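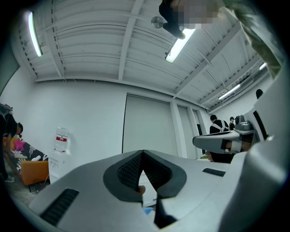

Callum Staniforth llega tarde y pide un café sin sentarse. Lleva 30 años reparando acordeones, y lo primero que dice, con el abrigo puesto, es que no le gusta el acordeón. «No me gustaba, vaya. Ahora sí. Ahora me gusta demasiado.» Se ríe. Se sienta.

Nació en el norte de Inglaterra, vive aquí desde hace media vida y habla un español rápido, con tacos bien colocados. Su taller ocupa el bajo de una antigua mercería y conserva el rótulo de entonces, Okeo, en letras verdes. ¿Por qué no lo cambió? «Porque costaba dinero. Y luego la gente ya decía "lo llevo a Okeo". Pues Okeo.»

El oficio le vino por un tal Barry Fothergill, afinador, que tenía un local junto a una parada de autobús. Callum tenía diecisiete años y necesitaba trabajo. «Entré a preguntar si hacía falta alguien para barrer. Me dijo que barrer barría él, que si sabía distinguir dos notas casi iguales. Le dije que sí. Mentira.»

Le tuvo 4 meses con lo mismo: cera. Quitar la cera vieja, fundir la nueva, volver a colocar las lengüetas. Sin tocar una lima. «Yo quería afinar, claro. Y él, cera. Más cera. Olía a cera en el autobús, la gente se cambiaba de sitio.» Luego una mañana le dio una lengüeta suelta y una lima y se fue a comprar pan. «La destrocé. Cuando volvió, me dio otra.»

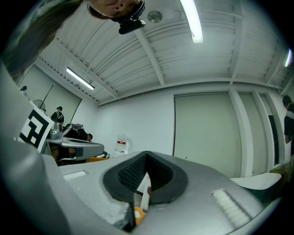

De Fothergill le quedó sobre todo la manía de escuchar antes de abrir. Llega un cliente, deja el instrumento, y Callum lo toca nota por nota, abriendo y cerrando el fuelle, con una libreta al lado. «Si lo abres antes, ya solo ves lo que está roto. Y a lo mejor lo roto no es lo que suena mal.» Apunta cosas como «perezosa», «tose», «vale». La libreta no la entiende nadie más, y una vez la perdió en un tren y estuvo una semana con seis acordeones a medias, llamando a objetos perdidos. Apareció. Le faltaban hojas.

Lo que más le llega son fuelles. Esquinas abiertas, sobre todo. Gente que guarda el acordeón encima del armario, de pie, de lado, como caiga. «Tú pon ahí que se guarda con las patas abajo. Ponlo.» Queda puesto. Y lejos del radiador, añade, que la cera no perdona.

Le pregunto por los precios y se pone un poco serio. Una afinación completa son muchas horas, y hay quien se compra el instrumento por menos de lo que cuesta arreglarlo. «Viene un chaval con un Kotuteck de segunda mano, todo ilusionado, y tengo que decirle que no merece la pena. Eso lo llevo mal. A veces no lo digo.» ¿Y qué hace? «Le arreglo tres notas y le cobro una.» Pide que esto no salga, luego dice que da igual.

El que no olvida es un Fairweather negro, enorme, que trajo una señora en un carrito de la compra. Era de su hermano y llevaba 35 años cerrado. Dentro había polilla, óxido y una lista de canciones para una boda, doblada bajo la correa de los bajos. Le costó todo un invierno. Pidió fieltro a tres sitios distintos, y la tela de la rejilla acabó saliendo de un retal de cortina. «La señora no sabía tocar. Lo quería para que lo tocase el nieto. Y el nieto pues mira, a la batería.»

Lo cuenta sin pena. Ella va al taller de vez en cuando y le pide que toque algo de la lista. Él toca fatal, según él. Pasodobles, un vals, y una que no conoce nadie y que van reconstruyendo entre los dos, ella tarareando.
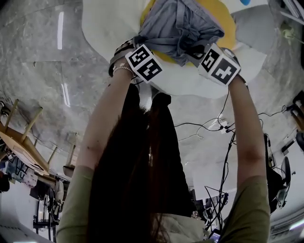 ¿Aprendices? Ha tenido dos. Uno se fue a las seis semanas, por la cera. La otra se quedó y ahora tiene taller propio en la costa, se llama Clirine, y le manda los clientes de acordeón diatónico porque a ella le aburren. «A mí tambien me aburren, pero soy mayor y no puedo decirlo.» Hablan por telefono casi todas las tardes. De lengüetas. De precios del cuero. De fútbol poco.

Está pensando en bajar el ritmo. En julio cierra el mes entero, cosa que antes no hacía. Aunque cerrar, lo que se dice cerrar... «Bajo la persiana y me quedo dentro. Sin timbre se trabaja muy bien.»

Su último capricho es un catálogo de piezas sueltas: botones, muelles, hebillas, todo lo que ha ido sacando de instrumentos sin arreglo. Va por la ficha 997 y escribe a mano. Cada ficha lleva medida, color y de dónde salió, si se acuerda. Si no se acuerda pone «Barry», que es de donde salió casi todo.

Mira la hora. Tiene a un cliente en la puerta desde hace un rato, un señor de Burgos con un piano de 120 bajos y prisa. Se bebe el café frío de un trago y deja las monedas en el platillo. ¿Una última cosa, algún consejo para quien empiece? Ya está de pie. «Que se compre una lima buena. Y otra de repuesto.»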